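House rules for the arm, second attempt

I've been meaning to write up our table rules for ages, and after the third person this winter asked me for them I finally sat down with a big mug of tea and did it (thank you, Chun-yin, for nagging!). They started life as a sticky note at Veker and have grown a bit since then.

Reset the table before every run, and I mean every single run, even when you're tired and it's only the last few. Stay out of reach until the arm has stopped, and say "going in" out loud before you do. If a run fails, keep it and log it as failed. I was guilty of quietly deleting mine for months, and when Evdokia went back through our 647 runs she could tell, which was a bit embarrassing!

The one people grumble over is my rule on crowding. Once a week we set things up so that something sits partly behind something else, like an apple tucked in behind a soft toy, and we do 30 runs that way before anyone gets to go back to the easy layouts. It's slow, and I do love it, because you learn so much more about where your written procedure is vague.

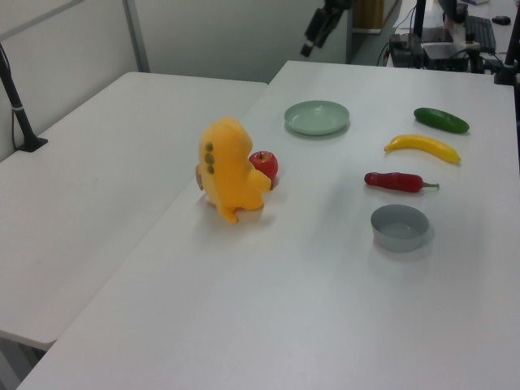

Tudur Price wrote back that he'd go further and have a second person sign off each layout before the arm is switched on, as they do at Skesix, and that a rule without a name next to it tends to get skipped by February. I think he's right, so I'm adding a column for initials to the log sheet tonight.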